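A cuppa with Ohemaa Ametepe, who left the line to bake bread

Jul 5, 2021

I'd been trying to pin Ohemaa Ametepe down for weeks. She gets up at 2 in the morning, she's asleep by the time I've finished my tea, and her phone lives in a flour bin lid on a shelf she can't reach without the step stool. So in the end I drove out to Belumcombe and sat on an upturned crate in the back of Kwofie, her bakery, while she shaped the last of the rye and talked over her shoulder.

If you haven't been, Kwofie is the blue door next to the old feed store. It's named after her grandfather. There's one oven, one long bench and a queue that goes past the post office in school holidays. I was told to bring my own bag, and then I was given one anyway.

"Grandad never baked a thing in his life," she said. "He ate, though. He'd want that on the record."

Before bread she did eleven years of shift work, most of it in a packing hall in Kellberg and the last bit on a clean floor on the other side of town. I asked if she missed it and she laughed so hard she had to put the scraper down.

"I miss the money landing on the same day every fortnight. And I miss the people, I do. You spend a whole night beside somebody and you know everything, you know what their sister-in-law said at the christening. I've got a radio now. The radio doesn't tell me anything."

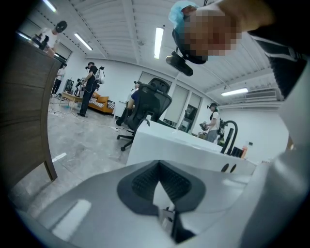
Hair net on.

She started baking at home because of the shifts. She'd come in wide awake when the rest of the house was asleep, and there's not a lot you can do at that hour that doesn't make noise. Bread's quiet. She'd mix a dough, have a shower, fold it, watch half of something, fold it again. Her neighbour Yayra Fiadzo began finding loaves on the doorstep, and Yayra is not a woman to keep a thing like that to herself.

"By December I was doing orders," Ohemaa said. "I had a domestic oven with a door you had to wedge shut with a wooden spoon. I'd do two loaves, take them out, wait for it to come back up to heat, do two more. I was going to work tired and coming home tired and I smelled like toast the whole time."

I wanted to know about the moment she decided, because readers always ask me for the moment. She wasn't having it.

"There wasn't one. I kept putting it off. I had the lease papers in the glovebox for so long they got coffee on them and I had to ask for new ones. Lorcan thought I'd moved away."

Lorcan Keane owns the building. He'd used the back room for storing kayaks, and when she first saw it there was a nest in the flue and a smell she won't describe. He knocked a bit off the rent if she'd clear it out herself, which she did, with Yayra and a borrowed ute and a lot of swearing.

The oven came second-hand from a pizza place in Groron that was closing up. It wouldn't fit through the door. They took the door off, and it still wouldn't fit, so they took the frame off as well, and the front of the shop was a tarp for most of a fortnight. She sold her first bread through a gap in that tarp! People thought it was a gimmick and some of them were disappointed when the door went back on. 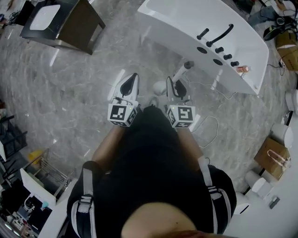

The rye question

You can't write about Kwofie without getting into the rye. It's dark and damp and it keeps for ages, and I've heard grown adults argue about whether it should be sliced on the day or left. (Left. I've tried both.) The starter came from Hilkka Seppälä, who lives up the hill and has been feeding hers for longer than Ohemaa's been alive.

"She handed it over in a margarine tub and told me I'd kill it," Ohemaa said. "And I did! I killed it in the first week, I left it on top of the oven. I had to walk back up the hill and say so. She'd already put another one in the fridge for me."

Hilkka comes down for a loaf now and then and gives her verdict at full volume in front of the queue. The crust is usually too pale. Once it was all right, and Ohemaa shut early and went for a swim.

These days she's making 200 loaves on a busy morning and 60 on a slow one. Kenza Mansour does the counter and the buns. I had a cardamom one while we were talking and then another one while we weren't. Kenza also does the ordering, after an incident with the salt that I was asked to leave out, so all I'll say is that there's still quite a bit of salt.

I asked whether anything from the old job had come with her. She thought about it for a good while, long enough to get a tray in.

"Washing my hands properly. Putting things back where they live. Kenza says I'm a tyrant about the scrapers, and she's right, there's a hook for each one and I know which is which. And eating standing up, which I'd like to stop."

Would she open a second place? People in Groron keep asking. She pulled a face.

"I'd have to get up at one."

She wants a proper awning, and a mixer that doesn't walk across the floor when it's on high. She'd like Lorcan to come and get the last kayak. It was hanging right above my head the whole time and I hadn't noticed it until she pointed with the peel.

Kwofie opens at seven and shuts when the shelves are bare. The rye usually goes first. Cash or card, and they'll hold a loaf for you if you ring the day before, though you'll want to ring in the morning and let it go for a while, on account of the step stool.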